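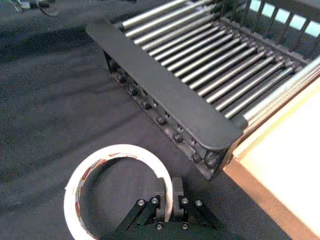
9 min read · Section 3 of 6

3. Packing tape use in small mail-order shops

3.1 Setting and sample

Figure 1. Roll of white tape beside a roller conveyor rack, dark gray work surface.

The shops in this study all ship by parcel. Small ones, mostly — the largest (Jonell) sends out more than the other two put together, and Delwood only started selling by mail in December. Werkelport falls in between. We asked each shop to keep one packed box aside out of every batch, untouched, until we could measure the tape on it. Final sample was 301 boxes. A further 50 were dropped because the label covered the seam and we could not lift it without pulling the tape up too.

Length was taken with a soft ruler along the center of the strip, end to end, folded-over bits included. Overlap was counted as tape used. We did not try to correct for stretch. Earlier work did, and the correction came out smaller than the reading error, so we left it.

3.2 Results

Most boxes had more tape than the seam needed. At Werkelport the usual habit was one strip down the middle and a second on top of it, slightly off line. Delwood used a single strip but ran it far down both sides. Jonell was mixed, and here the packer mattered more than the box size, which we did not expect going in.

Box weight explained very little. Heavy boxes got a bit more tape on the bottom, none extra on the top. Packers we spoke to said they tape "until it feels shut" and could not give a rule. One shop had a printed rule on the wall, 6 inches past each edge, and it was not being followed by anyone in teh sample.

Returns are a weak check on all this, but they are the check we have. Of 1092 parcels sent in the study period, very few came back with an open seam, and those were split between heavily and lightly taped boxes. Too few to test. We report it and move on.

3.3 Tape width

Only two widths were in use. The wide tape went on faster but packers tore it less cleanly, leaving a long tail that was then pressed down on the side panel — this alone makes up a good part of the extra length at Delwood. Narrow tape was doubled more often. Once doubling is counted the two come out close by area, and the savings claimed for narrow tape in Lo (see section 2) do not show up in our data. It may be that the shops in that study were trained first, the paper doesnt say.

Cost per box is taken up in section 4, along with paper tape, which only Werkelport had tried.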